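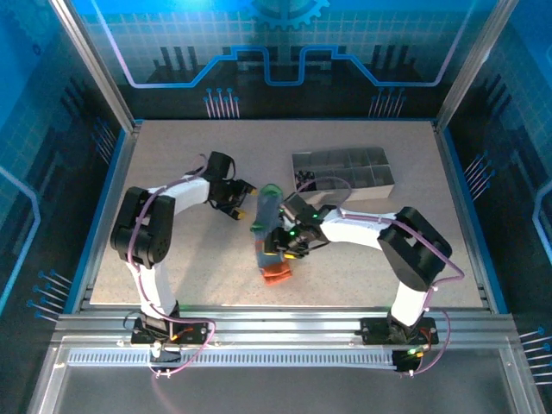 A good word for the divided tray

I've been meaning to write something about trays for months, and since the Ovitz newsletter had a hole in it the size of one column, you're getting it now. Sorry to anyone who was hoping for the recipe swap (it's back in the next one, I promise, lamingtons and all).

The grey metal tray at the back of the table is my favourite sort. Shallow, divided into compartments, no lid, no drawer, no fiddly clips. There's a little cluster of dark parts in the front left compartment and that's as much as I'd ever want in one spot. You can see what you've got without tipping anything out, and with a tray that shallow your fingers aren't digging around in a corner after the last one!

I grew up with a dad who kept everything in coffee tins, so I came to this late. I still own three of his tins. One of them has screws in it that I'm fairly sure came off a lawnmower we got rid of before I finished school, and I keep moving them from house to house.

My conversion happened at the Skusesen clearance in February, when I bought a big mixed box of bits for next to nothing. The label said 2000 pieces. I didn't check! What I did do was sit down on a Saturday with a cup of tea and sort a fair chunk of them by colour, which looked gorgeous and was completely useless, because you never go looking for "a silver one". Second go, I sorted by what they do: things that hold, things that space, things that turn, and a compartment for I don't know. That last one is allowed to get as full as it likes, but once it's overflowing I have to sit down and deal with it.

A few other things I've settled on, for whoever's setting up a bench over the winter:

Put the tray at the back and work at the front. I had mine beside my elbow for ages and I've swept it onto the floor more times than I'll admit here.

Leave some compartments with nothing in them. It feels wasteful for the first week, then you take something apart and you've got somewhere to put the pieces in the order they came off.

Don't stand tall things in a shallow tray. Anything like that blue cylinder with the green cap wants its own home, on a shelf or in a rack, or it'll go over and take the washers with it. I love a coloured cap, by the way. I've started putting mine in order of colour on the windowsill, and yes, I know what I said about sorting by colour, but these are for looking at.

And pick a pale benchtop if you've got any say in it. Dark bits show up nicely on light grey, even with a bit of speckle through it. My old one at Elham Street was brown and I reckon it's still got half my grub screws.

If you're after a tray yourself, Bakker had a stack of secondhand ones out the back last time I dropped in, down the end of aisle 11 behind the paint. Some were a bit dinged on the corners but they sat flat. Bring a bag, they've stopped giving them out.

Tray photos and tin confessions are very welcome, just pop them in pigeonhole 341 or leave them on my desk.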